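June 25, 2024
Dye bench, madder again

OK so the iron pot is officially retired. I rinsed out yesterday's skeins this morning and the Barros wool came up the color of a wet brick, a bit brown, a bit sad, and when I put it next to the October batch the difference was almost embarrassing. Same roots, same bag even. The only thing I changed was the pot, so that's my suspect. Going back to stainless for everything red until further notice!

Notes from the madder bath before I forget them. Roots chopped and soaked overnight, then poured off the first soak water (the yellowish stuff, I saved it in a jar, it makes a nice peachy tan on cotton if you're patient). Second water went on the burner at the lowest setting. I wanted to hold it at 156 F and I mostly did, except for a stretch in the afternoon when I was on the phone with the Tarkham people about the missing alum and it crept up past that. Madder goes brown if you cook it too hard, everybody says so, and I keep proving them right. So maybe I shouldn't be blaming the pot for all of it. Hm.

To settle it I'm going to run two small baths side by side, one stainless and one in the old iron, same weight of root, same fiber, and I will stay OFF the phone. Branwen, if you're reading this, please don't borrow the long thermometer this week, it's the only one that reads anywhere near true. The short one is off by enough to matter.

Mordant for the side-by-side: alum on everything, 30 grams to the small batch, dissolved in hot tap water first and then added to the pot. I was going to add cream of tartar like I did in October but I've talked myself out of it. With tartar the reds lean orange on the Barros and I want to see the plain version for once. If someone wants an orange they can ask me for an orange.
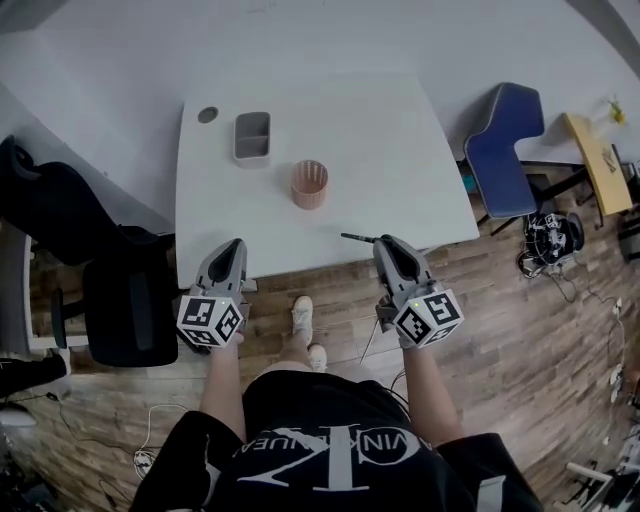 The cotton is another story. I scoured the Umlow cloth twice and it still beads up in patches when I drip water on it, so there's some kind of finish in there that soda ash isn't getting out. Simmered it for two hours the second time, too. I called the mill, and the woman on the phone was very nice and had no idea what I was talking about. She's going to ask someone. Meanwhile I have a whole bolt of it folded up on the bottom shelf giving me guilty looks.

What I might try is a tannin soak before the alum. I have oak gall powder left over from the ink project, and Branwen Edwards (the same Branwen as above, hi) got a really even color on her tea towels doing it that way. Her recipe card is taped inside the cupboard door and it says "a good spoonful," which is so helpful, thank you. I'm going to weigh my spoonful and write down the number like a grown-up.

Weld: nothing new. The plants along the back fence are up to my knee and starting to bolt, so I'll cut them when the flower spikes get going and hang them in the shed. Last year I waited too long and they dropped seed everywhere, and now there's weld coming up in the gravel, in the gutter, in the pot with the rosemary in it. I don't mind it. Free yellow!

Indigo vat is in a mood. It was coppery on top a few days ago with that good bloom in the middle, and this morning it's gone flat and a bit gray-blue, which to me says it needs feeding and probably some lime. pH strips say it's drifted lower than I like. I warmed it up, gave it a spoon of fructose, stirred it very gently in one direction and put the lid back on. Will look again after supper. Please nobody dip anything in it until I've put a note on the lid saying it's awake, I lost a perfectly good scarf to a half-asleep vat last time and it came out looking like dishwater.

Estoria order: the shop wants 86 mini skeins for the fall box, which is more than I've ever done in one go from a single recipe. I think I can do it in four baths if I'm careful about the weights, but four baths means four slightly different reds, and I need to decide whether to mix them all together at the end or sort them by shade and call it a gradient. I'm leaning toward mixing. They asked for a color, they didn't ask for exactly the same color, and I did say on the phone that natural dye wanders a little. I should put that in an email so it's written down somewhere other than here.

One useful thing from today - the little mesh laundry bags are great for holding the chopped root. No more picking bits of bark out of the wool for an hour afterward. Tie them loosely so the water can get through, and squeeze them now and then with the tongs. I squeezed mine without gloves and my right thumb is orange. It doesn't wash off, I've tried the lemon thing.

Also the drain in the small sink is slow again. I poured the exhausted madder down the big one.

To do, in no real order:
weigh out root for the two test baths
email Estoria about shade variation
chase Tarkham about the alum (they say it shipped)
tannin soak on a strip of the Umlow cotton, just a strip, don't get excited
label the jar of first soak water, it looks exactly like iced tea

Later: checked the vat after supper. A few coppery streaks around the rim and it smells better. Gave it a pinch of lime and left it alone. Test strip of cotton came out pale green and turned blue in the air, weak but even. Checking again in the morning before I let anybody near it.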